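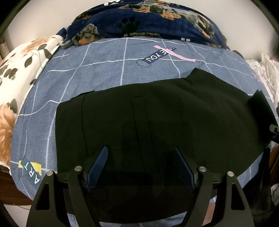
Black garment on a bed with a blue-gray checked cover

Elholm Travel Help > Points and Miles > Hotel programs

Points posted for only one of two rooms, and now I'm short for a free night. Anything I can do?

Asked by Yolanda Escobedo, 1/23/20
Tags: missing points, two rooms, Pollance Rewards, award nights

I booked two rooms at the Pollance in Sutonmont for a family trip. Both were on the same confirmation, both in my name, and I paid for both at checkout with the same card. My parents slept in one and my husband and I had the other. We stayed two nights.

The points showed up in my account a few days later, but only for one room. I was expecting double that. My balance is now 2,755 points short of what I need for a free night at the Pollance in Lie, which is where we want to go in July. If the second room had posted I would be over the line with a little left.

I called the front desk and the person I got said the second room "wasn't eligible" but couldn't tell me why. I then called the rewards number and was told to send in the bill. I have one bill for my room. I don't have one for my parents' room because my dad picked it up and I don't think he kept it.

Things I would like to know:

Is there a rule that only one room per stay earns points? I read the terms and there is a line about "qualifying rooms" but it sends you to another page that doesn't load for me.

Would it matter that my dad gave his own name at the desk when they picked up their key? He is not a member.

If they won't fix it, is it worth buying the points I'm missing? The site sells them in blocks and it seems expensive. I would also lose the award night if it sells out while I'm waiting, since there is no way to hold it that I can see.

I have gold level in the program if that changes anything. I also used a late checkout on our room but not on theirs.

Edited to add: the rate was the regular member rate on the hotel's own site, not a third-party site. Breakfast was included in both.

3 answers. Sorted by votes.

Answer from Elspeth Gunn
Marked as accepted

You should be able to get this fixed. I've had the same thing happen at two Pollance hotels and got the points both times.

The program lets a member earn on up to three rooms for the same stay, as long as the member is staying in one of them and pays for all of them. From what you wrote you did both. The page that doesn't load has been broken for a while. You can get to the same text by going to your account, then Help, then Earning, and opening the section on additional rooms.

Your dad giving his name is almost certainly the problem. When the desk changes the name on a room, their system takes your member number off it. The room then looks like it belongs to a guest who isn't in the program. It doesn't mean the stay doesn't qualify, only that it has to be added by hand.

What I would do:

Email the hotel itself, not the rewards number, and ask for a copy of the bill for the second room. Give them the confirmation number and the last four digits of the card. They will have it. Ask for the full bill with the room rate on its own line, not the card receipt. Some desks send the card receipt first and the rewards people won't take it.

Then go to Missing Stay in your account and fill out the form for the second room only. Do not put both rooms on the form. If you do, it matches the one that already posted and closes the request automatically. That happened to me the first time and I had to start over.

In the comment box write that you paid for both rooms, that you stayed in one of them, and that the name was changed at check-in. Attach both bills. Keep it to two or three sentences.

Mine took 12 days the first time and less than a week the second time. You have to wait until a week after checkout before the form will accept it.

You will get the base points on the second room. You may not get the gold bonus on it. I got the bonus once and not the other time and could not get a clear reason from them, so don't count on it when you figure out whether you'll have enough.

Late checkout has nothing to do with it.

Comments on this answer

Yolanda Escobedo: Thank you. I emailed the hotel this morning. I wouldn't have thought to leave the first room off the form. Without the gold bonus I think I still make it, but just barely.

Elspeth Gunn: If you end up short by a small amount, check whether they posted the breakfast as part of the room rate. On an included breakfast the whole rate should earn. At one of mine they had pulled it out as a separate charge and it earned nothing.

Yolanda Escobedo: It's listed separately on the bill I do have. I'll ask about that too.

Answer from Fergus Moffat

On the question of buying points, I wouldn't do it yet. They only sell them in blocks of 2,000, so you would need to buy 2 blocks to cover 2,755 and you'd have more left over than you probably want. Bought points also can't be refunded. If the missing room posts the week after, you've spent the money for nothing.

There are some cheaper ways to make up a small gap if it comes to that.

Check whether your husband has an account. Members at the same address can move points between accounts once a year at no charge. Even if he has only a few hundred from some old stay it helps.

Look at other dates. The Lie hotel changes its price by night, and the Sunday-to-Thursday type nights are often lower than the weekend ones. If your dates can move by one night you may already have enough.

Look at the part-points, part-cash rate. It doesn't show unless you tick the box under the calendar. It's not always good value, but it lets you book now, and you can cancel it and rebook on full points when the rest come in. Read the cancel date before you do this. At most of the hotels it's two days out, but in July the resort ones go up to two weeks.

As for holding a night, there's no hold online. I was told by phone that gold members can ask an agent to book an award without enough points in the account, with the points due before arrival. I have not done it myself, so ask before you rely on it.

Comments on this answer

Prapai Pongsiri: The booking ahead thing is real but it depends on the agent. I asked three times and the third one did it. They put a note on the booking and I had to have the points in 14 days before check-in. I missed that by a day once and they canceled it without calling me.

Yolanda Escobedo: My husband does have an account, he just never uses it. It has 100 points in it. Not much, but I'll move them if I need them.

Fergus Moffat: You only get one free move a year, so wait until you know the final number.

Answer from Senga Lindsay

I stopped using Pollance over this kind of thing. Points missing on every other stay and you have to chase them. We did the same two room thing for my sister's wedding and only got one. I didn't know you could ask.

My advice is have everyone join before you go and put each room under the person in it. Then nobody has to argue about it. The Sutonmont one is nice though, good breakfast, but parking is extra and they don't say so when you book.

Comments on this answer

Elspeth Gunn: Putting each room under its own member works, but then the points are split and can't be combined unless you share an address. For Yolanda that would have left her short anyway. How long ago was the wedding? They accept missing stays for up to a year.

Senga Lindsay: Two years in the spring. Too late then.

Update from Yolanda Escobedo

The hotel sent the second bill the same day I asked. It had my dad's name on it and no member number, so Elspeth was right. I sent in the form for that room only. The request shows as "in review" with no date given.

I also asked about the breakfast charge and the hotel said that has to go through the rewards people, so I put one line about it in the comment box. For now I've booked one night in Lie on the points and cash rate, and I can cancel it up to two weeks before.

Related questions

Do points from a canceled award night go back right away?
Can I use a free night certificate for a room I'm not staying in?
Gold level late checkout refused at Sutonmont
How to add a member number after check-in
Does the airport shuttle in Lie run before 6 a.m.?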